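Kwesi Alhassan
July 16, 2025

1/ Rereading Palacios on surrender. The claim: a soldier who lays down arms regains the full immunity of a civilian. I think that is too strong.

2/ Immunity from attack, yes. Immunity from detention, no. The captor may hold him until hostilities end -- a civilian may not be held on that ground. 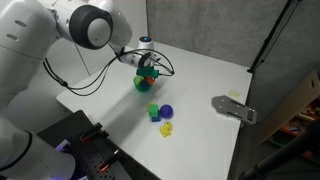
Green block over the green bowl.

3/ So there are at least two rights at issue, and they come back at different times. Palacios treats them as one (see p. 158).

4/ A possible reply is that detention is a condition of the surrender itself. That works for individuals. It is harder to apply to a garrison of 50 surrendered by its commander.

5/ Draft section on this in September.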